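Shorebird count at Flatmont lagoon moves to fixed stations

Dec 12, 2018

The summer shorebird count at Flatmont lagoon will be run from fixed stations this season, replacing the walked transect used in earlier years. The change applies to the main count and to both of the smaller follow-up counts on the Stubbs Creek side.

Under the old method, observers walked the eastern shore from the boat ramp to the creek mouth and logged birds as they went. Count coordinator Tomos Bowen said the walk flushed feeding birds ahead of the observers, and that some flocks were probably logged twice after resettling further along the mudflat.

"Red-necked stints are the worst for it," Bowen said. "They lift, go round behind you and land where you've just been. You can correct for that on paper, but the correction is a guess."

There will be three stations: one at the ramp, one on the Garen Road embankment and one on the sandbar opposite the creek. Each will be staffed by two observers with a spotting scope and a hand tally. Counting starts at high tide, when the birds are packed onto the roosts, and runs for 45 minutes. Birds more than 200 metres from the scope are to be recorded by group (small wader, medium wader, large wader) unless the identification is certain.

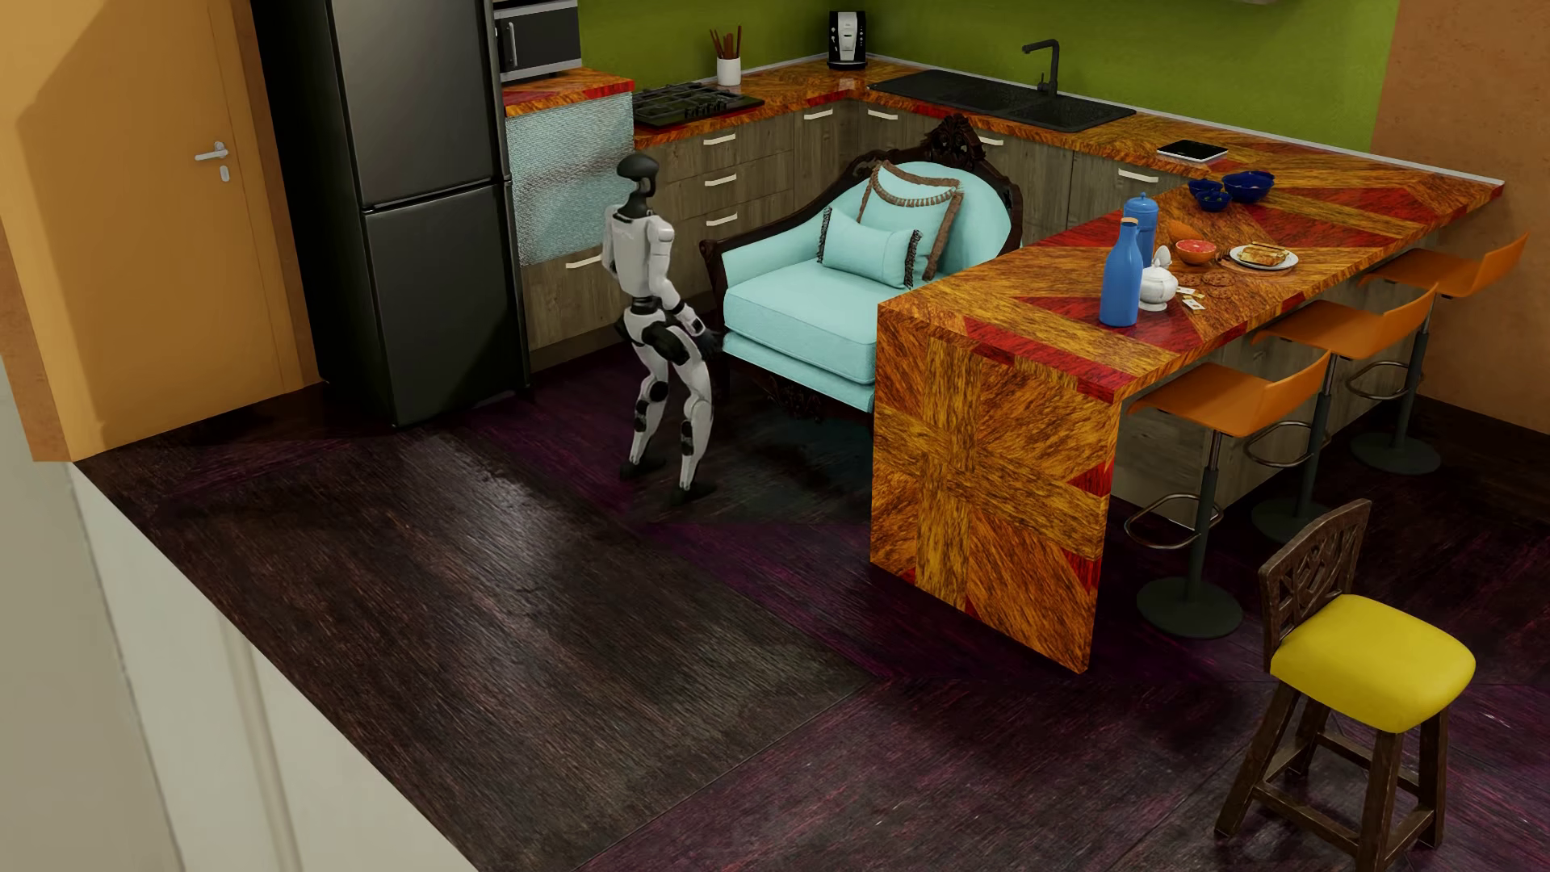
Boundaries between the stations follow the channel markers. A flock that crosses a boundary during the count stays with the station that logged it first, and the time and direction of the movement are written on the sheet so the totals can be reconciled afterwards.

Aled Gwynne, who compiles the lagoon records, said the new figures would not be directly comparable with the old series. Both methods were run side by side in a trial in July, but most of the migratory species were in the northern hemisphere at the time and the trial mainly covered resident birds - pied oystercatchers, red-capped plovers and a few black-winged stilts.

"For the residents the two methods came out close," Gwynne said. "For sharp-tailed sandpipers and stints we don't have an overlap yet, so the graph will have a break in it."

The Buton track will be closed to dogs and vehicles while the count is under way. Walkers can still use the upper path but are asked to stay off the mudflat. Observers who took part last season need to collect the revised recording sheet, as the old one has no column for flock movements.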